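How I Refresh a Tired Light Wood Tabletop

I've done this on two tables now, and my method has settled down enough to write up. It takes an afternoon plus a night of drying. I use Randari hard wax oil because the shop near me stocks it, but any clear one should do.

Step 1: Wash it

Warm water, a drop of dish soap, a well wrung cloth. Go over it twice and let it dry for up to 9 hours (I leave mine overnight in February, when the house is damp). Pick off old tape and scrape any candle wax with a plastic card.

Step 2: Find the grain

Get your eye down low and look across the top with the lamp off. Pale wood hides its grain, and you want to know which way it runs before you sand! Also check whether it's veneer. If it is, skip the coarse paper completely and go by hand.
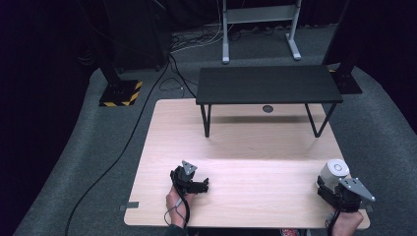
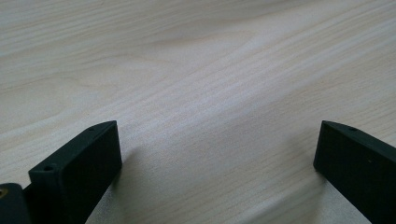
Pale tops, faint lines.

Step 3: Sand lightly

Always with the grain, long strokes, hardly any pressure. I stop after 20 passes on each strip, then wipe and feel for rough spots. Rounded corners need a folded scrap and a light touch, or you'll go right through the color.

Step 4: Oil

Pour a little on a lint-free rag and spread it thin – way thinner than seems right. Wait 20 minutes, buff off the extra, and leave it until morning. Lay the oily rags flat outside to dry, please, they can catch fire in a heap.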